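5 Comparing Two Hands on a Dual-Arm Station

This section covers a side-by-side trial of two multi-fingered hands using the Trikent controller. Read section 4 (Mounting and Cabling) first. The steps assume that both arms are bolted down, homed, and able to move under manual control at low speed.

The trial takes one hand through a short set of grasps and then repeats the set with the other. The results go into the log file described in 5.6. If you only want to check that a hand opens and closes, use the quick test in section 3.

5.1 Before you start

You will need:

Two hands with matching Flomareo wrist adapters
The Trikent controller, firmware 2.4 or later
The Luvaro test disc set
A Hagedorn force gauge or similar, for the baseline check
A roll of cloth or paper tape for marking the work area

CAUTION: Keep people out of reach of both arms whenever the drives are on. The stop button must be within reach of the operator and tested before each session.

CAUTION: Turn off hand power at the controller before plugging in or unplugging a hand. Pulling the connector under power can damage the finger drivers. This kind of damage is not covered by the warranty.

5.2 Setting up the controller

1. Turn on the controller and wait for the status light to stop blinking.

2. Open the Trial page and choose New Comparison.

3. Enter the serial number of each hand. The number is printed on the mounting flange.

4. Assign one hand to LEFT and the other to RIGHT. Left and right are as seen from the robot's own side of the table, looking out over the work area.

5. Set the sample period to 1000 microseconds for both hands. If one of the hands can't run at that rate, set both to the slower value. Results taken at different rates can't be compared.

6. Check that the controller is listening on port 2771. If another program is using the port, close it and restart the Trial page.

Note: Files made before the September 16, 2018 release of the Trial page will open, but their finger current values are in the old units. Convert them with the Import tool before adding new runs.

5.3 Checking the cables

The hand cable is the part most likely to spoil a trial. A cable that is too short pulls on the wrist and shows up in the force readings as a load that isn't there. One that is too long can catch on a finger or on the table edge.

1. With the drives off, move the arm by hand to the farthest point of the work area.

2. Leave enough slack for the wrist to make its full turn in both directions.

3. Tie the cable to the arm at the forearm clip. Do not tie it across the wrist joint.

4. Turn on the drives and run the Wrist Sweep routine at low speed. Watch the cable through the whole sweep.

5. Repeat for the other arm.

Note: Some hands have the connector on the back of the palm and some on the side. The cable loops will not look the same, and they don't need to.

5.4 Baseline check

1. Close each hand on the force gauge using the Slow Close command.

2. Write down the reading when the fingers stop moving.

3. Open the hand, wait for the fingers to come to rest, and repeat twice.

4. Enter the middle reading on the Trial page.

If the three readings are far apart, run finger calibration again (section 3.5) before going on. Error 251 at this point means a finger has not reached its end stop – check for a trapped cable, then clear the error and close the hand again.

5.5 Running the disc trial

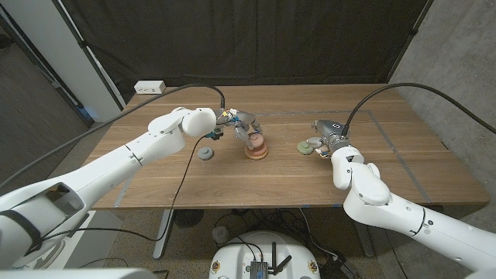
The disc trial compares how each hand comes down on a low, round object and how well it holds its grip while the wrist stays level. Flat discs are harder than they look for a hand with several fingers, as the fingertips have very little edge to work with. Two kinds of target are used: a stack, and a single disc with a raised knob. Keep the targets well apart, as with the pink and peach stack under the left hand and the pale green knobbed disc by the right, so that each arm can approach without crossing over to the other side. Tape the outline of the work area on the tabletop and leave it in place for the whole comparison.

1. Place the stack on its start point and line up the edges of the discs.

2. Jog the first hand to a point directly over the stack, fingers open and pointing down.

3. Lower the hand until the fingers are beside the top of the stack. Stop before the palm touches.

4. Press Grasp. Wait for the controller to show HOLD.

5. Raise the wrist 300 mm and hold for the time shown on the screen.

6. Lower and release. Mark the run as Held, Slipped or Dropped.

7. Repeat with the knobbed disc, using the fingertips only.

8. Run the same targets with the other hand. Move them to the mirrored start points first.

Do not change the grip force between the two hands unless the maker's limit for one of them is lower. If you do change it, enter the value in the Notes box or the run will be left out of the report.

CAUTION: Keep the idle arm parked with its drive on. An arm with its drive off may settle under its own weight and drift into the work area.

5.6 Saving and reading the results

1. Press Finish. The controller writes one log file per hand.

2. Choose Compare to open both files together. The upper graph shows finger current and the lower graph shows wrist load.

3. To print the report, choose Export, then Summary.

Look at the wrist load first. A steady slope during the hold usually points to a cable under tension – go back to 5.3 and repeat the run. Short spikes in finger current at first contact are normal for most hands.

Runs marked Slipped are counted separately from runs marked Dropped. To change a mark after saving, open the log, select the run and choose Edit Mark.

For trials with one arm only, go to section 6.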